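Call for participants: women learning to drive later in life

Did you pass your test at 39, or 52, or 70? Did you have a few lessons years ago, put the provisional licence in a drawer and never go back? Or are you thinking about starting now, with everyone in the house offering an opinion? We would love to hear from you!

The Melen Project is collecting the stories of women who came to driving late, or who wanted to and were put off. We are a small oral history group based in Trerance, and over the past two years we have recorded 17 long interviews with women in the town and the villages nearby. They were wonderful — funny, cross, very frank — and they left us wanting many more. So we are opening the project up to anyone living in the UK or Ireland.

What we are interested in

Mostly, what people said to you. Several of the women we have already recorded were told that driving would be bad for their nerves, or their backs, or any babies they might have. One was told by an uncle that her feet were too small for the clutch. Others met no objection at all, but there was one car and it was always out. We want to hear about the instructors, the first trip alone, the bus timetable that finally made you book a lesson, and the jobs you could or couldn't take. If you learned in another country, or moved here from a place where women driving was frowned upon or forbidden, please do get in touch. We can arrange interpreters for most languages if you tell us early enough.

You don't have to have passed. You don't even have to like cars.

What taking part involves

One recorded conversation of up to two hours, either at our rooms in Filitz Street, Trerance, or in your own home, or over the phone. Most people choose home, and end up talking in the kitchen.

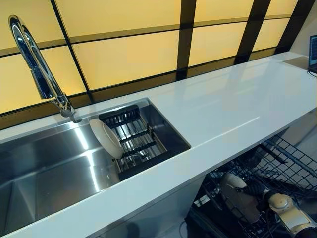

A kitchen sink and open dishwasher rack

You will be sent the list of topics a week beforehand, and you can cross out anything you would prefer to leave alone. Afterwards we send you the full transcript, and you have a month to correct it or take things out. You can use your own name, a first name only, or a name you make up. If you have old photographs, a learner's logbook or a letter from the test centre, bring them along and we will copy them while you wait.

We pay £39 for each interview, plus travel if you come to us. The room in Filitz Street is on the ground floor, with a ramp at the side door and parking behind (yes, we know — not everybody will need it).

Who can apply

Women aged 35 or over, living in the UK or Ireland, who learned to drive after the age of 30, are learning now, or gave up trying. We would be especially glad to hear from women over 75 and from women in rural areas with few buses. Daughters and granddaughters are welcome to write on someone's behalf, as long as she knows about it!

What happens to the recordings

With your permission they go into the Wiegand Collection, our own archive, where anyone may listen by appointment. Extracts will be used in a touring exhibition opening in January. Nothing is played in public until you have agreed to that particular extract in writing.

How to apply

Send us a few lines about yourself and your driving, or your not driving, with a phone number and the best time to ring. Post is fine: The Melen Project, 286 Filitz Street, Trerance. You can also fill in the short form on our Take Part page or drop a note through the door.

Please reply by Sunday, June 4, 2023. We answer everyone, normally within a fortnight, and interviews will run through the summer and into the autumn, evenings and weekends included.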